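# Handout 4: Colour and surface in small rooms

Course notes, Raquel Guerreiro. Please read before the practical hour in June. 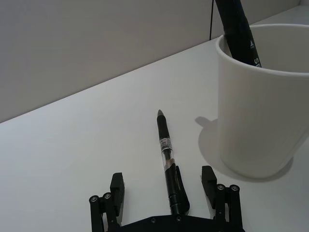

Last time we spoke about daylight and the direction of windows. Today we continue with the question that most of you wrote on your papers: why does a white room so often look grey, yellow or blue, when the tin says white?

## 1. White is a family

Paint makers sell many whites. In the Kiva chart, which we use in this course, there are 14 of them, and on the small card they look almost the same. On four walls they do not. A small amount of red or green pigment becomes strong when the light goes from one wall to the other and takes the colour again each time.

For this reason I ask you to paint a test board of A3 size, two coats, and to move it through the room. Do not paint the test directly on the old wall. The old colour stays beside the new one and your eye will compare the two, and you will choose wrongly. I did this in my own kitchen and lived with a pink ceiling for three years.

## 2. How much light comes back

Each surface gives back a part of the light that falls on it. We call this the reflectance and write it in per cent. A fresh matt white is usually above 80. A pale grey can be 60 or 65, and a dark wood floor may be less than 15.

Remember from Handout 3 that we measure light on a surface in lux. For a desk where somebody reads, we take 300 lux as our working value in all the exercises. For a corridor, 100 is enough.

In the exercise with the Jirimham flat, the measured value on the desk was 131 lux with the old brown wallpaper. Many students answered immediately "a stronger lamp". It is one answer, but please calculate first what happens if only the wall behind the desk is changed.

## 3. Matt, satin, gloss

- **Matt** spreads the light in all directions. It hides small faults of the plaster, but it marks easily.
- **Satin** can be washed. I recommend it for kitchens and for the lower part of a hall.
- **Gloss** shows the lamp as a bright spot. On a work surface this is tiring for the eyes, also when the total light is correct.

Chia-hao Tsai asked last week if a matt table against a matt wall is not too dull. It can be. A difference of one step between the table and the wall is normally enough to see where one ends and the other begins, and for older people this is also a matter of safety. In bathrooms I would make it two steps.

## 4. Warm and cool beside each other

A neutral grey looks bluish next to cream, and looks a little yellow next to blue. Nothing in the paint has changed. Hold your board beside the floor, the door and the biggest piece of furniture before you decide.

Look at it also at different hours: in the morning, at noon, and after dark with the lamps on.

## For the practical hour

1. Bring your test board, dry.
2. Bring the plan of your room in scale 1:20.
3. Write down the colour temperature of your lamps. It is printed on the box or on the base.
4. Read chapter 2 of the reader, only the part about ceilings.

Boards which are not dry must stay in the corridor.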